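¿Por qué respirar despacio te calma?

¡Hola otra vez! Soy Pejman Salehi y doy clases de yoga para niños en Wendon. La pregunta que más me hacen es esta: ¿por qué me tranquilizo cuando respiro despacito? Pues vamos a verlo, que me encanta contarlo.

Cuando te asustas o te enfadas, tu cuerpo se prepara para salir corriendo. El corazón va más rápido y respiras cortito, con la parte de arriba del pecho. A mí me pasa antes de hablar en público – ¡todavía!

Al soltar el aire muy despacio, un nervio larguísimo llamado vago (sí, se llama así, pero trabaja muchísimo) le manda un mensaje al corazón para que baje el ritmo.

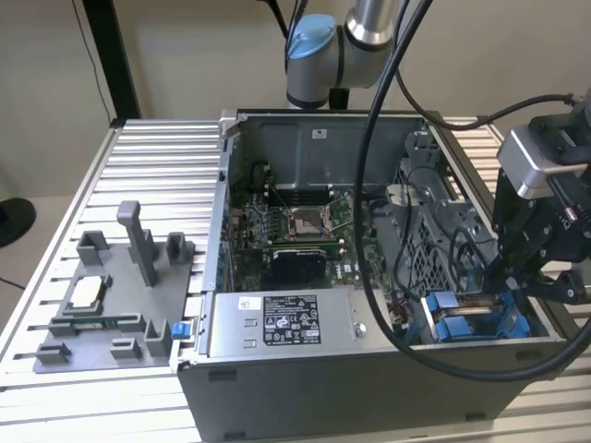
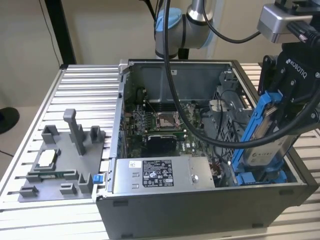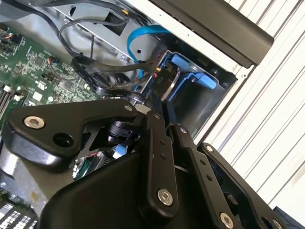 El brazo robótico y el ordenador abierto.

¿Quieres probar? Túmbate en la esterilla y ponte un peluche en la barriga. Coge aire por la nariz y mira cómo sube. Luego suéltalo por la boca, como si soplaras una sopa caliente, y el peluche baja. Repítelo siete veces, sin prisa. Si te mareas un poco, para y respira normal.

Mi alumno Wai-kit lo hace con una tortuga de trapo y casi siempre acaba bostezando. Yo también, la verdad – es que bostezar se pega.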